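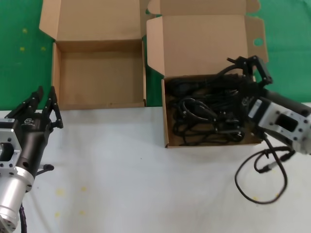
Right wrist drops out partway through box-to-box cable transfer

Forum: Bimanual / Hands and wrists
Started by tzhuravel, May 2025

tzhuravel
Looking for ideas. Two-arm cell, multi-fingered hand on the left, gripper on the right. The task is moving power and data cables out of a full carton into an empty one next to it. The right arm reaches in, closes on whatever it gets, lifts, and the left hand is supposed to help if there's a tail hanging.

The fault is on the right arm. Partway through the lift the wrist controller goes offline, the gripper stops holding and the arm goes to protective stop. Log shows "tool bus timeout, 720 ms" and then nothing from the tool until I power cycle. It happened 11 times last week. It never happens in free air, only with cable in the gripper.

Already done: new tool cable, reseated both connectors at the wrist, firmware reflashed. The left arm has never done it.

gmag_besau
How heavy is the bunch when it drops out? Loose cables don't weigh much but they lock together and you end up lifting the whole pile plus the carton.

tzhuravel
Wrist force at the moment of the fault is usually low, under 10 N. On two of them it was a lot higher and the carton had come up off the table. So I don't think it's load, or not only load.

corinne_vd
Where does your tool cable run? If it hangs off the underside of the forearm in a loop, that loop is what I would look at first. We had the same timeout at Sarcombe for most of a month. The loop was long enough to lie on the table, and when the arm lifted and rolled, the slack went the wrong way round the wrist and pulled on the connector. In free air our test motion didn't include the roll, so it always passed.

tzhuravel
It does hang in a loop, yes. I left it long on purpose because the first one was too short and tore the strain relief.

corinne_vd
Long is fine if it's held somewhere. Clip it at the elbow and again just behind the wrist, and let the slack live between the clips.

moffat_a
I'd disagree with starting there. He replaced the cable and the fault didn't change at all. A connector being tugged would give you a scatter of short dropouts before a long one. A single clean timeout with no recovery sounds to me like the tool supply browning out. Gripper motor stalls against something stiff (a plug body, for instance), current spikes, the wrist board resets and comes back in a bad state. Put a scope or even a logging meter on the 24 V at the wrist.

corinne_vd
A new cable on the same route gets the same tug. Replacing it proves very little.

moffat_a
Fair, but you can measure the supply in ten minutes. Rerouting and then waiting a week to see if it was the route is slow.

gmag_besau
Do both. Also check whether it's dropping out on plugs or on plain cable. Your video should tell you.

tzhuravel
Went through the saved clips. I have nine of the 11. Seven are with a plug or connector between the fingers, two are plain cable. The two plain ones are the ones where the carton lifted.

moffat_a
Seven out of nine is what I'd expect from a stall.

zdenka_b
Can I ask about the other part of this. You say the gripper stops holding when the tool goes offline. Does it open, or go limp?

tzhuravel
Limp. The cable usually slides out and falls back in the box.

zdenka_b
Then I'd treat that as its own problem, whatever the cause of the timeout turns out to be. With cables it's harmless. At Skomesbridge we had a gripper that went limp on loss of comms and it was fine for a year, until the job changed to small transformers and one came down on the edge of the table a hand's width from the person clearing the next station. Loss of comms should leave the fingers where they are.

gmag_besau
Depends on the cell. If someone gets a finger or a sleeve caught, I want it to let go. I don't want a dead gripper clamped on a person.

zdenka_b
Then you need a manual release and people need to know where it is. Dropping the part is not a release plan.

gmag_besau
We run ours limp with a fence. I'm not changing it.

tzhuravel
There's no fence on mine, just a light curtain at the front. I'll look at whether the hold behavior is a setting.

tzhuravel
Update. Metered the supply at the wrist. Closing on a plug body it goes from 24 V down to 17 and recovers. Closing on plain cable it barely moves. I cut the grip current limit by a third and ran 36 lifts with no timeout. It does lose its grip on the thicker cables now.

moffat_a
17 is low enough to reset most of those boards. What gauge is the supply pair in that tool cable? A longer cable of the same thin stuff makes it worse.

tzhuravel
Don't know the gauge, it isn't printed on the jacket. The replacement is longer than the original by half a meter.

corinne_vd
So it may be the cable after all. I would still clip it.

tzhuravel
Clips are on. Heavier cable ordered. Leaving the current limit down until it gets here, and nobody reaches into the boxes with the arms powered.

zdenka_b
And the hold setting?

tzhuravel
Found it, parameter 873 on this controller. It was set to release on timeout. Haven't changed it yet, I want to try it with the arm parked first.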